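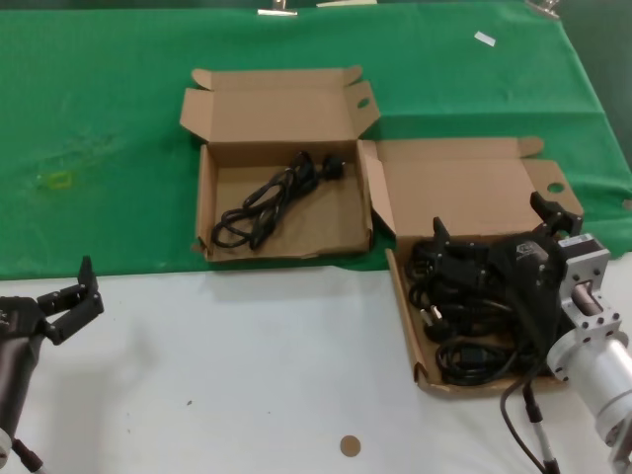
People should not have to buy a new power cord when the one they need is sitting in someone else's drawer, according to Shinji Iwasaki of Etby, the household reuse group that runs the Cord Exchange. The exchange returns in February with a longer day, more tables and a new location in the Mercado building on the north side of town.

Residents can bring in power cords, chargers and extension cords they no longer use and take home what they need at no charge. Doors open at 9 a.m. on Thursday and close at 7 p.m. No sign-up is needed.

Last year's exchange took in 637 cords over two days. Most of them found a new home the same week, and the rest went to Mumex, a local scrap dealer, for copper recovery. Etby does not keep stock between events. 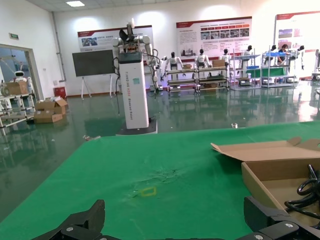
The longer hours are meant for people who work during the day. At the last exchange the line was longest in the final hour, and several visitors were still waiting when the building closed. The Mercado hall is open later and has parking for 60 cars behind the loading dock. The number 8 bus stops across the street.

Every cord handed in will be checked for cracked insulation, bent pins and loose plugs before it is offered again. Osik, a repair shop on the same block, is lending two electricians and its test equipment for the day. Cords that fail will be set aside for scrap and will not be given out.

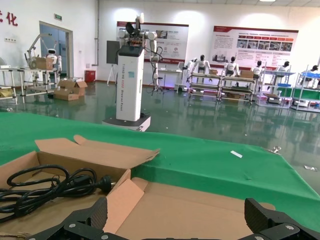

Kittipong Wiriya said the testing is what made the exchange worth the trip last year, as the cord on an old desk lamp had been warm to the touch for months and a replacement was found in a few minutes. The lamp is still in use.

Visitors looking for a replacement should bring the appliance if it is small enough to carry. For larger items, a clear photo of the socket and the rating label will do. Staff can help match a cord to the rating but will not open or repair appliances at the event.

Etby expects about 29 tables this year, sorted by plug type.

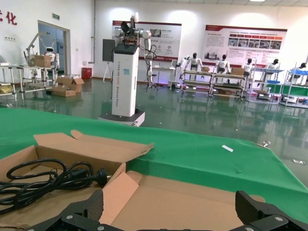 What to bring

Detachable power cords, phone and laptop chargers, extension cords and power strips in any condition. Please coil each cord and tie it loosely.

What to leave at home

Batteries, light bulbs, TVs and anything with a fuel tank. The city drop-off site takes these on weekdays.

Contact

Questions can be left at the Etby front desk or with the Mercado building office during business hours.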